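Can a Machine Put Away the Groceries Yet?

Household Tips, November 13, 2019

Every fall I get a little stack of letters asking whether it's time to stop buying better shelf liners and just wait for the robots. I understand the feeling! I spent a good part of October reorganizing my own pantry, and somewhere around the second shelf of vinegar I would gladly have handed the whole job to anything with two fingers and a power cord.

So I went and asked. The folks at Caron, the kitchen supply store over in Illotden, have been following the subject for years, and they let me pester them for most of an afternoon. The short answer is that a machine can pick up a bottle and set it down again, if the bottle is where it's supposed to be and nothing is leaning on it. The long answer has to do with wire baskets, and I'm afraid I have opinions about wire baskets.

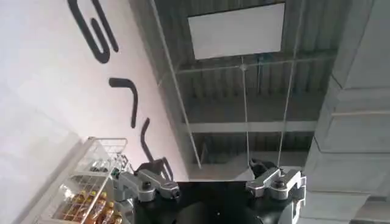
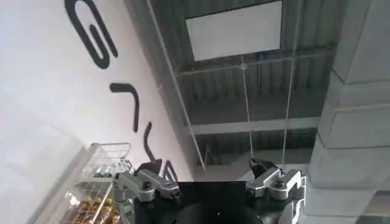
Gripper at the bottom, wire storage at the lower left, and a good deal of ceiling.

Wire is lovely for people. You can see what you have, the air gets around it, and it wipes clean with a damp cloth and a drop of dish soap. For a machine it's harder going, I'm told. A finger can catch on a thin rod, and clear bottles behind a mesh are tricky to make out even for me before coffee.

The funny part is that nearly everything that helps a gripper helps the rest of us too, so you may as well do it now:

Leave a finger's width between bottles. If you have to wiggle one out, the row is too tight.

Keep caps facing up and wiped. A sticky cap is how I lost a full bottle of maple syrup in my Brultari rack, and I was mopping until bedtime.

Put one kind of thing in each basket. Oils with oils, teas with teas.

Tall things go at the back — I know you know this, but go and look at your shelf.

Stand soft packages in a box of their own. Bags slump, and a slumped bag is about the worst thing you can ask a machine to grab.

Would I wait for one? No, not this year. The store is trying out a sorting setup it calls Galeo, and on its best morning it shelved 15 bottles before somebody had to come over and straighten the basket. I can do 15 bottles while the kettle boils, and so can you. Folding towels and wiping down the shelf underneath are further off still, from what I hear.

Next time I'll get to the spice drawer, which several of you have asked for. Bring your labels and a good pen.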